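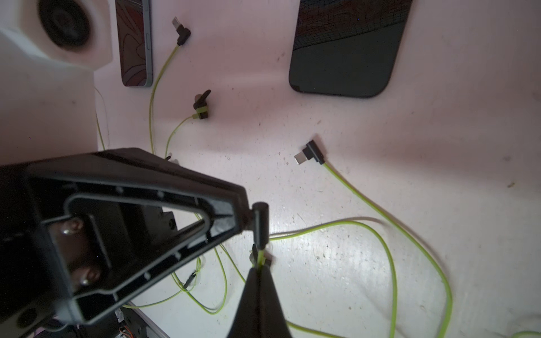 Lime-green cables and black connectors on the white table.

The annual review of household cables was carried out on Wed 11 December, in accordance with the practice adopted in this home in April. Its purpose is limited. Every charging cable is to be straightened, coiled and assigned to a phone, and any cable without a purpose is to leave the apartment.

The green ones remain the principal difficulty. They were ordered from Tutico for their color, on the theory that a bright cord would not be mislaid. They are not mislaid — they are merely knotted together. 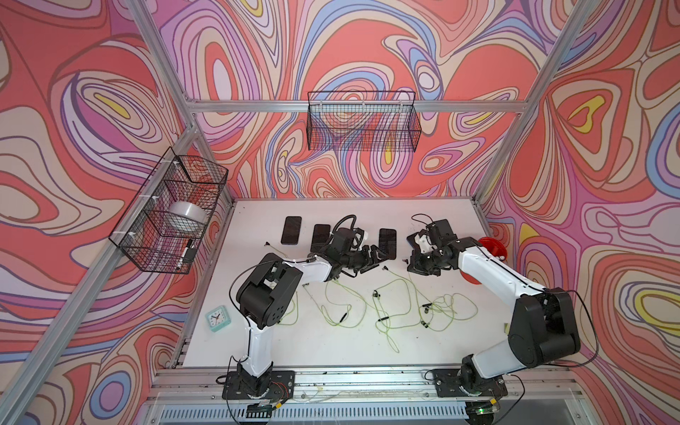
The procedure begins with the phones, which are set to one side before any cord is touched. A loose plug should then be located and followed back by hand through each loop. Pulling is not permitted at any stage. The right-angle connectors catch on everything and must be turned flat before they will pass.

Readers of last year's entry were invited to submit their own methods, and several did so.
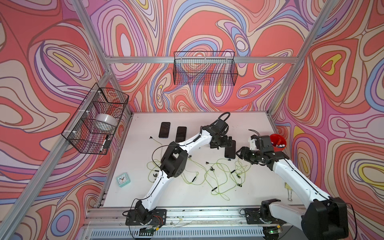 Tedia wrote that she begins in the middle of the knot and loosens it outward, and that she would never start from a plug. Her earphones, she added, are kept in an old Lindqvist mint tin and have not tangled once.

The suggestion has been noted and will be tried in April. Earphones do require separate treatment, as the thin cord doubles back on itself at the join.

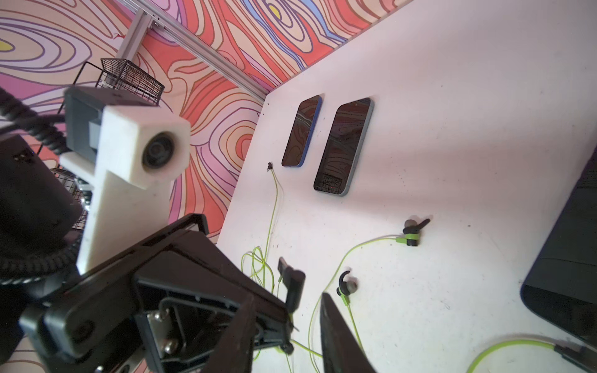 Coils are to be made no wider than a hand and closed with a soft tie. Rubber bands were discontinued after they dried out and stuck to the cords. Surplus cables will be taken to the electronics drop-off in Condasville, which closes early on Saturdays.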